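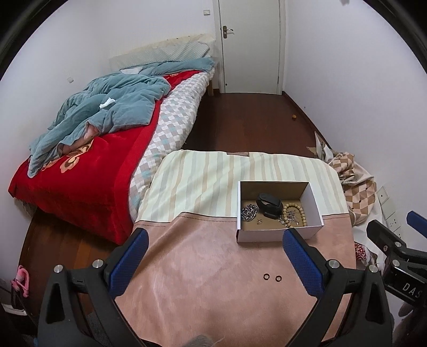
Fixing up an old bike, part one: the chain

6/19/21

I have wanted to do this for years and I am so happy to finally be writing about it! After a whole winter of riding a bike that clicked, skipped and groaned up every hill between here and Stillbridge, I've started taking the thing apart and learning how it works. I'm going to write it all up as I go, partly for anyone else who is new to this and partly so I can remember how it goes back together.

The bike is an old steel Procházka touring frame, dark green under the dirt. I bought it last November from a shop in Tultbridge that was clearing out its back room, and the only number I can find on it is 1541, stamped under the bottom bracket. If you know what that means, please leave a comment, I would love to know. It's heavy and it has the ugliest fenders you ever saw and I love it completely.

Why start with the chain

Everything I read said to begin with the cheap parts that wear out first, and that means the chain. A worn chain stretches a little (well, the pins and rollers wear down, so each link sits a bit farther from the next one) and then it starts chewing up the gears, and gears cost a lot more. You can check with an ordinary ruler. Twelve full links should measure twelve inches, pin to pin. If you're an eighth of an inch over, the gears have probably suffered too.

Mine was way over. I measured it 2 times to be sure, and then I went back to the kitchen and had a cup of coffee and looked up the price of gears.

What I learned about cleaning

Before giving up on a chain, people will tell you to clean it, and I'm glad I tried even though mine was too far gone. A stiff brush, some degreaser and an old pan will do it. Wear gloves! I used the Pisix citrus stuff, rinsed everything with water, and dried it with a rag before I let it sit overnight. Then one drop of oil on each roller, a few turns of the pedals, and wipe off everything you can. That last part surprised me. I'd always left the oil on thick, thinking more was better, and all that extra oil was just picking up grit from the road.

Fitting the new one

The new chain came too long, like they all do, so you have to take links out. I wrapped it around the biggest ring in front and the biggest in back, skipping the derailleur, pulled the ends together and added 2 links. Then I pushed the pin out with a chain tool — slowly, checking that the tool was straight — and closed it with a quick link.

The first ride was wonderful. It was so quiet! There's still a skip in the smallest gear when I push hard, so I'm guessing a new cassette is in my future, but up the long hill it ran as smooth as anything and I went around the loop again just to listen to it.

Next up are the brakes. The pads are hard as rocks and the rear cable sticks, and I've already ordered both.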